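Minport Review: Comments and Opinion Pages FAQ
Updated October 18, 2018

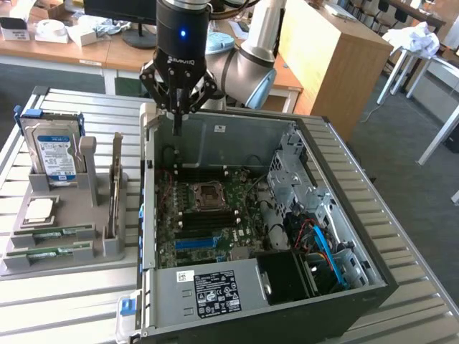

Hanna Nechyporuk wrote in to ask why a reader who has commented under the same nickname for years should now have to give a full name, and said she would stop posting before she did that. We got several letters along the same lines. The answers below cover the new comment rules and some older questions about columns and letters.

Do I have to use my real name in the comments?

Yes, on opinion columns. On news stories you can keep your screen name. The opinion section is the only place where the rule has changed.

Why only the opinion section?

Most of the complaints we get are about it. In May we removed 37 comments from a single column on the Senate primary, and nearly all of them were personal attacks on the writer or on other readers. Letters to the editor have always run with names. We decided to treat comments on columns the same way.

How do you check that a name is real?

We ask for an email address and a phone number when you register. A moderator may call. Neither the address nor the number is published. If you can't be reached after 2 tries, your account stays open for news stories but can't be used on columns.

I have a good reason not to use my name. What can I do?

Write to the opinion desk before you post. We have made exceptions for people who could lose a job or who have a protective order. Estrella Varela reads these requests and keeps them private. An exception covers your account and does not have to be renewed.

What happens to my old comments?

They stay up under the name you used then. We will delete them if you ask. We can't delete one part of a thread and leave the replies to it, so replies to your comment will go too.

Will you remove a comment for being rude?

Rude about an argument, no. Comments that insult someone's religion, race, sex, sexual orientation or disability come down, and so do threats and home addresses. You can call a column lazy or wrong. Columnists are used to it.

Can I appeal?

Yes, once. Reply to the removal notice within 4 days. A different moderator will look at the comment. We don't take appeals over social media.

Do the columnists choose which comments get removed?

No. They have no access to the moderation page. They can report a comment with the same button you have, and those reports go into the same line.

Do the same rules apply to your writers on Twitter?

Writers are covered by a separate policy, which they sign when they are hired or when their first freelance piece runs. It says that a public post can be treated as published work. Staff writers may not post anything the Review would refuse to print. Freelancers are asked to leave our name out of their profile unless they write for us every month.

A columnist said something I find offensive. Who do I contact?

Send a link or a copy of the post to Evaristo Cervantes, opinion editor. Please don't send only a description of it. He answers every complaint that comes with a link. We don't discuss discipline with readers, and we won't tell you what was said to the writer. If a column ends, we will say so on the opinion page.

Is the Review conservative or liberal?

The editorial board has endorsed candidates from both parties, and the endorsements going back to the first print issue are in the archive. Columnists write for themselves. We run 2 regular columns that usually lean right and others that usually don't, and the balance changes when people leave.

Why did you drop Tremdale?

Tremdale was a syndicated column, and the syndicate closed it. We did not cancel it. Past columns were removed from the site when the license ran out, so old links to them no longer work.

Who pays for the opinion section?

It comes out of the same budget as the rest of the paper. Advertisers don't see columns before they run. Sponsored articles are marked "Paid Post" and have no comments.

Can I answer a column at greater length?

Yes. Send up to 600 words to the opinion desk and put the title of the column in the subject line. If you are named in the column, say so at the top and your reply will be read first. Replies are edited for length and you will see the edit before it runs. Volkan Yalçınkaya handles reader replies on weekdays, and Guadalupe Carrillo handles them when he is away.

How do I report a mistake in a column?

Use the corrections form, not the comments. Moderators don't forward corrections. If the column is changed, a note goes at the bottom saying what was wrong.

The register button doesn't work for me.

Try turning off your ad blocker for the registration page. If you signed up through the Ullside edition before the two sites were joined, your old password won't work and you need to request a new one.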